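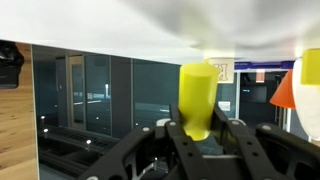 Arm faults on lift with a light part in the gripper, payload set correctly

Kumudini Barua
Posted in Grippers and End Effectors

We run a tabletop pick and place task with a Franka arm on a rail mount. The gripper is a set of linked finger plates with cut-outs. The part giving trouble is a plain yellow plastic cylinder, gripped upright.

The pick is fine. The fingers close, the grip is confirmed and the arm starts to lift. On some cycles it then stops with an external force fault before it reaches the transfer height. Last session we logged 11 faults in 30 cycles. On two of those the gripper also opened during recovery and dropped the part, and that is my bigger concern, as people reach in to reset the table between cycles.

Already checked:
Payload mass and centre of mass re-entered for the gripper. No change.
Speed halved. Fewer faults, but not gone.
Collision thresholds raised slightly. Faults stopped, but I put them back. I don't want to run like that with people nearby.
Lifting with nothing in the gripper from the same pose. Still faults, less often.

The faults are mostly on picks at the right-hand end of the table. Joint temperatures look normal. The wrist cable goes back over the table towards the middle and has never been changed.

Has anyone seen this? I would like to find the cause before the next session in January.
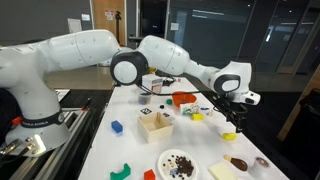

Kirnside Automation Users Group – Faults and Safety Board

wuswood_bench

Sounds like the payload. Ours did the same until we redid it. Run the identification again with the gripper closed and see what comes out.

Pirihi Maintenance

She has already done the payload, and an empty lift still faults, so the part can be ruled out. I would look at the cable first.

A cable that pulls on the wrist is read by the arm as an outside force. The pull depends on pose, so it shows up at one end of the table and drops off when you slow down. To test it:

1. Stop the arm and put it in hand guiding mode. Clear the table.
2. Move it by hand to the lift pose at the right-hand end, then let go and log the estimated external force with the arm still.
3. Support the cable by hand near the wrist and log it again.
4. Repeat at the left-hand end.

If the reading falls in step 3, you have found it. On our cell the difference was 13 N, enough to trip the fault once the arm was accelerating. The fix was a longer service loop and a second tie point further up the forearm. Leave enough slack for the full wrist rotation and check it at both joint limits. Also look at the connector at the gripper end for strain.

You were right to put the thresholds back.

The drop is a separate fault. Check what your recovery script sends to the gripper. Many of them re-initialise everything, and a gripper homing routine normally opens the fingers. Take that call out of the automatic path and have the operator confirm it. Until that is done, no hands over the table after a fault.

Kumudini Barua

Cable test done. The force reading at the right-hand end dropped by more than half with the cable held up. At the left-hand end there was hardly any difference. We have added slack and moved the tie point, and have had no faults so far, though only on a short run.

You were also right about the script – it called homing on every restart. Homing now waits for a key press. The same script is on the Nindarville cell, so I have passed this on to them.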